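Gray metal bin on a light wood table, how do I keep it from scratching the top?
Posted in Workshop & Garage, December 1, 2025

Ohemaa Akolgo
Hi all! I set up a long work table in June with a light wooden top (love it, it makes the whole corner brighter) and now I want one of those open rectangular metal bins to sit on it full time for sorting parts. The one I'm looking at has sloping sides and weighs 13 pounds empty, and I'm nervous about what it'll do to the wood once I load it up. Do I need a mat? Will the scuffs on the inside bother me after a while? Mine would be pretty much like the one below.

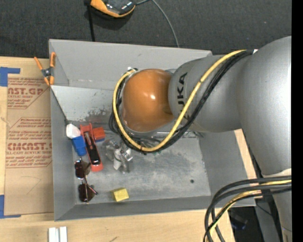
Open bin with sloping sheet-metal sides on a wooden tabletop

Kwabena Boateng
We've had two of these on wood benches for years and the bench only gets marked when somebody drags the bin. Lift it! I stuck felt pads on the bottom corners, got a pack of 30 and still have most of them in a drawer. If you go over 100 pounds or so the felt squashes flat, and then I'd switch to a thin rubber sheet cut a little smaller than the base so it doesn't show. Wipe under it now and then, grit is what really chews up a finish.
As for scuffs inside, you'll get them in the first week and then you stop noticing. I wouldn't paint it, the paint just flakes off into your parts.

Bernardo Loureiro
rubber mat. done

Antonina Hrynyshyn
Careful with rubber on a fresh finish, mine left a dark rectangle that I had to sand out (ugh). Cork worked better for me and it was cheap. What finish did you use, Ohemaa?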